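Print this page | E-mail this page

Notebook, pool software, shared bench log
2024-05-29

Great day on the share validator. Writing it all down before I lose the thread, because Hamish is going to ask why the branch looks the way it does.

Starting point: the Tululard pool server was sending every miner a new job whenever the mempool template changed, even when the change was worth almost nothing. Each new job went out with the clean flag set. So a miner that was halfway through perfectly good work threw it out and started over. Then if a share from the old job was already on the wire, we answered "stale" and the miner lost credit for it. I'd suspected this since January but never had a capture that showed it plainly. Now I do, and it's lovely.

What I changed:

The clean flag is now set only when the previous block hash changes. Everything else goes out as a soft update. The miner may switch when it likes, and we keep the older jobs alive on our side for as long as they build on the same parent.

Job table holds 17 entries per connection. Before, it held one, plus a weird half-entry that Chibuzor put in to stop a crash at reconnect. I took the half-entry out. Chibuzor, if you read this, the crash is gone too, it came from freeing the job while the reply was still being built. Your patch was sitting right on top of it!

Duplicate check moved from per job to per connection. This one matters more than it looks. With several live jobs, a sloppy client can send the same nonce against two job ids that differ only in the id, and the old code would have paid for both. Now we hash the header fields and ignore the id completely. Haruna spotted this at the whiteboard in no time at all, and I had walked past it for a week.

Test run: replayed 1000 recorded shares from the Buvuvo rigs against the old build and the new one. Old build rejected 17 as stale. New build rejected 4, and I went through those by hand. All of them came in after a real block change, so they deserve it. I could not be happier with that.
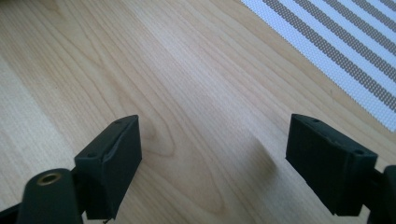

Things that are still ugly. The difficulty adjustment fires on its own timer and doesn't know about soft updates, so a share mined at the old target can arrive after we've raised it. At the moment I check it against the target stored with the job, which pays the miner fairly. But the hashrate graph uses the current target, so the graph and the payout ledger drift apart a little. The ledger is the correct one. Dionysis wants the graph fixed before anyone outside sees it and he's right, people trust the graph.

Also the log lines. I print the full job on every soft update and the disk does not enjoy it. Turn that down.

Tried the proxy build in front of it, the one Benvinda has been looking after under the name Siduvia. It strips the clean flag and puts its own in! Always true! So anyone behind the proxy gets none of the benefit. Found the line, it's a default that was copied from the oldest version of the protocol code. Benvinda says go ahead and change it but keep a switch for old firmware that only wakes up on a clean job. Fair point - I hadn't thought of those. The Brandão boards may be in that group, need to test one on its own before rolling out.

Idea while it's fresh: we could let the miner tell us at subscribe time whether it handles soft updates. One extra field, ignored by servers that don't know it. Then no switch in the proxy at all. I like this a lot. Want to hear Haruna's view on whether unknown fields really do get ignored out there, or whether some clients fall over.

To do next
- per-job target in the graph code
- quieter logging
- proxy default, with switch
- Brandão board alone on the test port, old and new behavior
- write the replay script up properly so other people can run it, right now the paths are all mine

Branch is pushed, tests pass, except the reconnect one that needs the old half-entry. Delete that test or rewrite it? Rewrite, I think. It does check something useful about session resume under all the mess.

Hamish, the capture is in the shared folder next to the replay output. Open the stale replies first and look at the job ids, you'll see it right away.

Contact | Copyright Tululard pool notebook | Back to top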